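Progress report - gripper data collection, Trerkberg site
To: Jade Nuttall, Jitton program office
From: Aicha Tawfik
19th December

Sorry this is short and late, have been on the fault all week. Headline first: we are behind, we know why, nobody hurt.

Where we stand
Target for the period was 259 accepted episodes. We have 172. Most of the gap is the jaw fault below, the rest is the two half days we stopped to sort the floor out. Box tasks and book tasks are in decent shape. Small object tasks are not, and I would not plan on them for the first training run.

The fault
Hand-held unit 2 started letting things go. Not every time. Operator squeezes, jaws close, log says closed, then on the lift the object slides or turns. We first put it down to operator technique and lost time on that (my call, wrong one). Then it happened with a different operator and the same unit, same place in the stroke.

Opened it up on the bench. The trigger linkage had worn at the pin, so the jaws were reading closed with a small gap still left. With a stiff object you get away with it. With light cardboard you squeeze harder to make up for it, and then the box dents and the width reading is junk. The pads themselves look ok, texture is fine, I had expected those to be the problem and ordered spares from Skiltilow we didn't need. They will keep.

Since then every unit gets a hold check at the start of a session - box upright in the jaws, held clear, operator walks it across the room and back. Takes a couple of minutes. Anything that slips goes in the drawer with a tag on it.

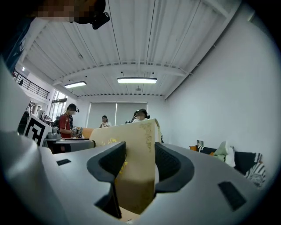

Floral box held upright between the jaws, main room at Trerkberg.

Replacement pins are from Brzozowska, harder steel. Two units done so far, the others still on the old pin and limited to light objects untill they are swapped. Second batch of pins has been promised but I don't have a date in writing.

What it did to the data
15 episodes thrown out completely. Jaw width was wrong from start to finish and there is no honest way of fixing it afterwards. A further set is kept but flagged: video and pose good, width not to be trusted. Please make sure your side reads the flag before anyone trains on it. The field is called width_ok and the old loader ignores it. I have mentioned this before.

Pose tracking was not affected. We checked the markers anyway after the repair, because the finger mounts come off to reach the pin and it is easy to put them back a hair out. One was out. Re-calibrated, now a line on the repair sheet.

Safety item
Reported separatly on the near miss form, repeating it here so it's in one place. An operator stepped back during a take and caught a foot on a power cable. Did not fall, did not drop the unit. But people are wearing headsets, they are looking at their hands, and they are moving. That is a bad mix with loose cable and I should have caught it at set up.

Done so far:
- stop call agreed, anyone can use it, take is binned without discussion
- one person per session has floor duty and does not record
- walk-through of the floor before each session, signed

Not done:
- cable covers, quoted, need your ok on the spend
- fixed power drops from the ceiling beams, landlord has been asked
- getting the shoulder rig onto battery so it isn't trailing leads

The open floor is the part I worry about most. Tasks at a table keep people more or less in one spot. Tasks down on the floor board mean bending and backing up, with others working a few steps away.

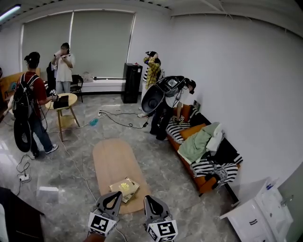
Floor board task with the book. Power strips and cables on the floor, other operators at work nearby.

Until the covers are in I want to cap the number recording at once in this room. It will slow us down. I would rather tell you that now than in April.

Schedule
Pin swap on remaining units: as soon as the parts land, a day's work.
Small object tasks: restart after the swap, not before.
Re-record of the thrown out episodes: first thing after the break, same operators if we can get them.
259 is still reachable if the parts are not late. If they are late, it isn't.

Need from you
1. Ok on cable covers. Quote is in the shared folder.
2. Someone to chase Brzozowska from your end, they answer Jitton faster than they answer me.
3. A yes or no on the flagged episodes, do they count toward the total or not. I have NOT counted them in the 172.

Budget is on track apart from the spare pads. Sheet attached. Repair log and the near miss form are in the same folder, ask if the link doesn't work.

Aicha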